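3. 침대 위의 옷: 개는 자리에 관하여

3.1 왜 침대였는가

이 절은 원래 옷장 이야기로 시작할 생각이었다. 연구계획서에도 그렇게 적었고, 설문지 초안의 첫 문항도 "옷장을 얼마나 자주 정리하십니까"였다. 그런데 2월에 예비 기록을 읽다 보니 옷장은 정말 가끔 나오고 침대가 끝도 없이 나오는 것이다(내가 쓴 문항인데 내가 제일 민망했다). 빨래를 걷어 와서 내려놓는 곳도 침대, 개는 곳도 침대, 갠 것을 잠깐 두는 곳도 침대, 그러다 밤이 되면 의자로 옮겨 가는 출발점도 침대였다. 그래서 문항을 다시 썼고, 이 절의 제목도 바꿨다.

자료는 참여자들이 직접 쓴 정리 일지다. 드로카마우 지역에서 모집한 가구가 대부분이고, 분류 작업은 말렛 코딩표 2판으로 했다. 일지에서 '옷을 내려놓음'으로 표시한 항목이 모두 3,371건이고, 그중 내려놓은 자리가 침대인 것이 2,717건이다. 나머지는 의자, 바닥, 소파, 건조대 아래 같은 곳에 흩어져 있는데 3.4절에서 따로 다룬다. 숫자만 보면 침대의 압승이지만, 나는 이 숫자를 너무 믿지는 말아 달라고 미리 부탁하고 싶다. 일지를 쓰는 자리 역시 침대인 사람이 꽤 있었고, 눈앞에 있는 것부터 적게 되는 건 어쩔 수 없는 일이니까!

3.2 세 가지 자리

침대라고 다 같은 침대가 아니다. 일지를 읽다 보면 사람들은 침대를 꽤 섬세하게 나눠 쓴다. 나는 이것을 머리맡, 가운데, 발치로 나누었다가, 벽 쪽에 붙은 침대와 그렇지 않은 침대가 너무 달라서 결국 '손이 가는 자리', '쉬는 자리', '밀어 둔 자리'로 고쳤다. 손이 가는 자리는 지금 개고 있거나 막 갠 옷이 놓이는 곳이다. 쉬는 자리는 베개와 인형처럼 원래 침대에 사는 물건의 영역이고, 밀어 둔 자리는 이불이나 담요를 우선 치워 놓은 쪽이다. 경계는 물론 흐릿하다. 담요 한 장이 두 자리에 걸쳐 있으면 코딩표에는 칸이 없어서 비고란에 적었고, 비고란이 본문보다 길어진 일지도 있다.

그림 3의 방을 보자. 줄무늬 담요 위에 접힌 검은 옷이 도톰하게 놓여 있고, 바로 너머에 연한 청바지와 검붉은 옷, 분홍색 천이 짧게 한 줄을 이룬다. 나는 이 줄을 손이 가는 자리로 분류했다. 왼쪽의 구겨진 이불 더미는 밀어 둔 자리, 분홍 베개 쪽은 쉬는 자리다. 옷만 보면 정돈되어 있고 침대 전체를 보면 어수선한데, 바로 이 어긋남이 일지에서도 계속 반복된다.

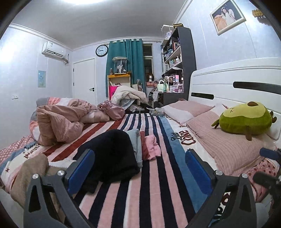
그림 3. 개어 놓은 옷과 침구가 함께 있는 침대. 베개 위에 아보카도 모양 인형이 있다.

초고를 읽은 켁식스는 여백에 이런 말을 남겼다. 세 자리로 나누는 건 좋은데 사람이 없는 지도 같다고, 빨래를 개는 사람은 한곳에 앉아 있지 않고 침대를 빙 돌기도 하고 무릎으로 기어 올라가기도 하니 같은 자리가 금세 다른 자리가 되지 않느냐고. 자기는 수건은 서서 개고 양말은 꼭 침대 위에 올라앉아서 짝을 맞춘다는 말도 덧붙어 있었다.

맞는 말이라 한참 들여다보았다. 실제로 일지에도 몸의 위치가 적힌 대목이 있다. "앉아서 갰다", "서서 대충", "엎드려서 하다가 그만둠" 같은 식이다. 다만 이런 메모를 남긴 참여자가 많지 않고, 남긴 사람도 어떤 날은 쓰고 어떤 날은 안 써서 독립된 변수로 올리지 못했다. 대신 자리 구분에 시간 표시를 붙였다. 즉 손이 가는 자리는 '개는 동안의 손이 가는 자리'이고, 다 개고 난 뒤에도 옷이 그대로 있으면 '남은 자리'라고 따로 적는다. 그림 3 같은 경우 어느 쪽인지는 사진만으로 정할 수 없으므로 시간 표시를 비워 두었다. 비워 두는 게 찜찜하기는 했지만, 억지로 채우면 나중에 더 찜찜할 것 같았다.

3.3 접힌 것과 뭉친 것

코딩하면서 제일 오래 붙들고 있던 문제는 뜻밖에도 '갠 옷'의 정의였다. 네모반듯하면 쉽다. 하지만 두꺼운 옷은 접어도 봉긋하게 솟고, 얇은 옷은 접지 않아도 납작해 보인다. 졸텐 분류안에서는 모서리가 몇 개 보이는지로 판정하는데, 니트나 후드 달린 옷에 이 기준을 대 보면 멀쩡히 갠 옷이 죄다 탈락한다. 그래서 모서리 기준은 버리고, 접은 선이 한 군데라도 분명하면 갠 것으로 보았다. 그림 3의 검은 옷도 도톰하지만 접힌 옷으로 넣었다.

침구는 이 판정에서 뺐다. 처음에는 이불도 같은 기준으로 보려고 했는데, 이불은 뭉쳐 있는 것이 거의 기본 상태라서(적어도 일지를 쓴 사람들에게는 그렇다) 옷과 나란히 놓으면 통계가 이상해진다. 가방도 뺐다. 침대 위의 가방은 정리 중인 물건일 수도 있고 그냥 들고 들어와 내려놓은 물건일 수도 있고 나갈 채비일 수도 있는데, 일지의 문장만으로는 가릴 방법이 없었다. 인형은 고민 끝에 베개와 함께 쉬는 자리의 물건으로 묶었다. 옷을 개려고 인형을 옮겼다는 기록은 여럿 있지만, 인형을 정리했다고 쓴 참여자는 드물다. 그냥 옆으로 비켜 준 것에 가깝고, 문장도 대개 그런 투다.

판정이 갈린 항목은 70건이었다. 한 번에 다 합의하려다 지쳐서 2회로 나누어 다시 읽었고, 끝까지 갈린 것은 '뭉침' 쪽으로 보냈다. 옷 한 벌을 반만 접고 다른 옷을 얹은 경우가 특히 애를 먹였는데, 이런 항목의 원문과 판정 이력은 부록에 일지 순서대로 실었다.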